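Search this site Search for: Type and hit enter

How to Freshen Up a Scuffed White Rod

If you've got a white rod with a rounded knob on the end, you'll know how quickly it picks up grey smudges. We have a few in our little unit in Delldale, and I'd been meaning to write this up since February, so put the kettle on and we'll go through it together.

Start gently. Fill a bowl with warm water, add 2 drops of dish soap, and wring your cloth out well so it's damp and no more. Wipe from the knob downwards in long strokes, turning the cloth as you go (an old cotton T-shirt is lovely for this). Have a good look at the middle and lower part before you reach for anything stronger, as that's where hands tend to land.

Grey marks along the rod, with the knob at the top:

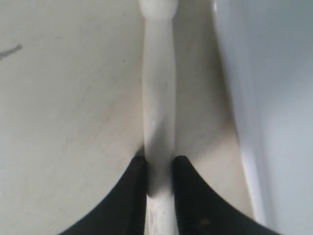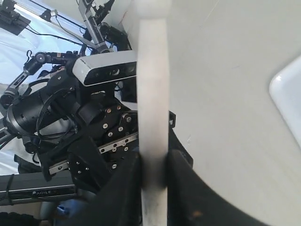
For marks the soap won't shift, mix baking soda with a little water until it's as thick as toothpaste. Try it on a small patch first, please! Facundo Paredes, my neighbour back in Medina, once went straight in with a kitchen scourer and dulled the whole finish, and he still brings it up. Rub in small circles with your fingertip through the cloth, let the paste sit for 22 minutes if the mark is stubborn, then rinse with a clean damp cloth.

Dry it straight away with a soft towel, paying attention to where the knob narrows into the rod, because paste loves to hide in there and goes chalky. Leave it somewhere airy for 35 minutes before you handle it again. Any deep scratch that catches your fingernail won't wash out, I'm afraid, and I'd just leave it be.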